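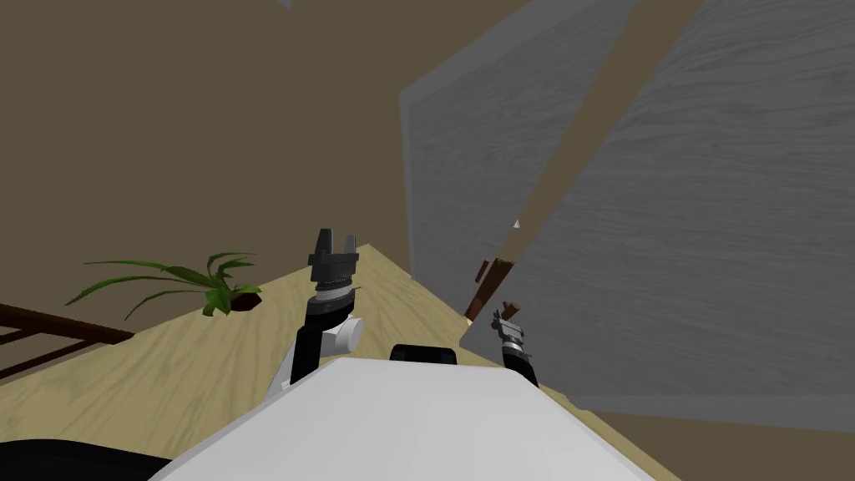
The Last Song on the Tape

The band had rented the old mill at Zuvov for the whole winter, and by the end of it they had one song they could not finish. The other songs were ready. They were mixed, they had titles, and the label had already written to ask about the cover.

The drummer arrived first that evening, as always. She put her coat over the heater, sat down behind the kit and played the slow part alone. Then she played it slower. She had told the others many times that the song was too fast, and they had always answered that it was the same speed as on the demo.

The demo was made in the kitchen of the singer, five years before, on a Pfister tape machine with a broken lid. It had one guitar, one voice and a kettle that began to whistle in the last verse. All of them loved the kettle, but they never said this to each other.

"We try it again," said the singer when he came in. He had snow on his shoes. He did not look at her.

They tried it until midnight. The bass player changed his strings. The guitarist moved his amplifier into the corridor, then into the stairs, and each time he came back with a hopeful face. The song sounded correct and it sounded dead.

At half past twelve the drummer got up and went to the shelf where the Pfister stood under a towel. She had carried it from the city herself, 245 kilometers on the train to Trolon and then the bus, with the machine on her knees.

"It does not record anymore," said the singer.

"It plays," she said.

She put in the tape and pressed the key. For the first 30 seconds there was only noise, and then his younger voice came, a little flat, close to the microphone. The singer sat down on the floor. He listened with one hand over his mouth.

The guitar on the tape was slower than all of them remembered. The drummer did not say it. She took her brushes and played along, very quietly, and in the second verse the bass player joined her – only one note, then another.

The singer waited for the place where the kettle was. When it came he began to sing on top of himself, the new words over the old ones, and the guitarist ran down the stairs to switch on the red light.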